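Gametti: a word list of kitchen and household terms

Version 2

Summary

Gametti is a plain-text word list covering the names people use for kitchen tools, dishes and small household objects. It has 661 headwords. Each headword carries a part of speech, a short gloss, and any regional variants the contributors reported. The list was built for spelling checkers and for teachers preparing reading material. It isn't a dictionary and the glosses are too short to be used as one.

Files

gametti.tsv — the full list, one headword per line, tab-separated
variants.tsv — regional variants, keyed to headword ID
removed.tsv — entries dropped since version 1, with a reason code
CHANGES — edits by version

All files are UTF-8 with Unix line endings. There is a header row in each of the .tsv files. The ID column is stable across versions; an ID that has been removed is not reused.

Columns in gametti.tsv

id: integer
head: the headword, lowercase unless it is a proper name
pos: n, v or adj
gloss: up to 12 words, no final period
group: one of tool, vessel, furniture, textile, cleaning, other
source: initials of the contributor who first submitted the entry

An empty field means the value was not recorded. The string "none" is not used.

How the entries were collected

Anum Memon and Kamran Naqvi wrote the first draft from their own notes. Further terms came in through a form on the Skusside site, open until September. Farzana Ansari merged the two sets and removed duplicates. Where two contributors gave different glosses for the same word, the shorter one was kept unless it was wrong.

The variants file has 178 rows. A variant was accepted if two contributors from the same region gave it independently. Single reports are held back and may appear in a later version.

Group assignments

A headword gets exactly one group. Objects that both hold and cook food (skillet, saucepan) are in vessel. Objects used to stir, lift, cut or measure are in tool, so ladle is a tool even though it holds liquid. Measuring cup was argued over and is in tool. Toy versions of an object do not get their own entry.

Known problems

Baking terms are thin compared with stovetop terms. Verbs are underrepresented. The split between "turner" and "spatula" follows Haris Jadoon's notes, and several contributors use the two words the other way around; both readings are given in variants.tsv. Plurals are listed only when irregular. IDs 300 and up were assigned after the merge and are not in alphabetical order — sort on the head column if order matters.

Hyphenation is uneven. Compounds were entered as submitted, and a pass to make them consistent has not been done.

Corrections

Send corrections to Shahzad Satti through the Skusside contact page. Include the ID, the current text and the proposed text. Requests for new headwords should give one sentence showing the word in use.

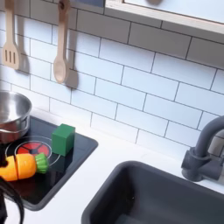
Corrections that change only a gloss go straight into the next version. Changes to a headword or a group are held until a second contributor has agreed to them, and the old form is then copied to removed.tsv with reason code R.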